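Tarnener Dehumidifier by Zwahlen

Home > Heating and Air > Dehumidifiers > Tarnener

In stock. Free delivery to mainland addresses.
Reviews: 1,437

The Tarnener is a compressor dehumidifier for bedrooms, utility rooms, box rooms and small flats. It takes moisture out of the air and collects it in a tank at the back, or sends it down a hose if you have a drain or sink nearby. It suits rooms of up to 22 square metres with an ordinary ceiling height. For larger or open-plan rooms, look at the bigger Clornlow.

Most people buy one of these for the same few problems: condensation running down the windows in the morning, a musty wardrobe on an outside wall, or washing that hangs about for days in winter. It will help with all of these. It will not cure a leaking gutter or rising damp, and if a wall is wet to the touch in dry weather you should have that looked at first.

Controls

There is a dial for the humidity level and a button for the fan. Turn the dial to the middle setting and leave it for the first day. The machine switches itself on and off to hold the level. If the windows are still misting up after a few days, turn it down a notch. Very dry settings cost more to run and can make wooden furniture shrink, so there is no point going lower than you need.

The laundry setting runs the compressor and the high fan together without stopping, then goes back to the dial setting after eight hours. Shut the door and windows while it is on. Leave a gap between items on the airer and point the outlet towards them.

Tank and hose

The tank holds 4 litres. When it is full the compressor stops, a light comes on and the machine waits until the tank has been emptied and pushed fully home. If the light stays on afterwards, the float has probably stuck; lift it with a finger and let it drop.

A length of hose is included in the box. It has to run downhill all the way, as there is no pump. The water is not fit for drinking and should not go in a steam iron, but you can put it on the garden.

Where to put it

Stand it upright on a flat floor with a hand's width of clear space behind it and nothing over the outlet. It works best near the middle of the room or in an open doorway. Keep it out of bathrooms. After delivery, or any time it has been laid on its side, let it stand for a couple of hours before plugging it in.

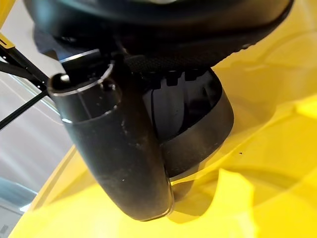

Cleaning and storage

Switch off at the wall before doing any of this. The filter slides out from the side. Vacuum it every fortnight in regular use, or wash it in lukewarm water and dry it fully before it goes back. Wipe the tank with a drop of washing-up liquid when it starts to feel slimy. Don't use bleach.

If you pack the machine away for the summer, usually from June, empty the tank and leave it out overnight to dry. Store the machine upright with a sheet over it. Replacement filters are sold separately under the Nanusine name and fit this model and the Clornlow.

Running cost

The Tarnener uses roughly 200 watts with the compressor going and much less on fan only. In a room that has been damp for a long time it may run almost non-stop for the first week or two. After that it should settle down. Multiply your unit price by the hours to get your own figure.

Specification

Type: compressor
Tank: 4 litres
Fan speeds: two
Working temperature: 5 to 35 degrees
Plug: UK three-pin, fitted
Guarantee: two years, parts and labour

In the box

Dehumidifier, filter (fitted), drain hose, instruction booklet.

Customer comments

"Bought for the back bedroom. Window sill is dry in the mornings now. It is louder than I expected on high but fine on low with the door pulled to." Azra Todorova

"Good machine, does the washing overnight. I would have liked a longer lead. Tank is a bit awkward to carry when full, so I empty it before it gets there." Lenuța Roman

Delivery and returns

Orders placed before 2 pm are sent the same day. Unused machines can be returned within a month in the original box. Please keep the foam corners, as we cannot collect a machine without them. For faults, have the serial number ready. It is on the label behind the tank.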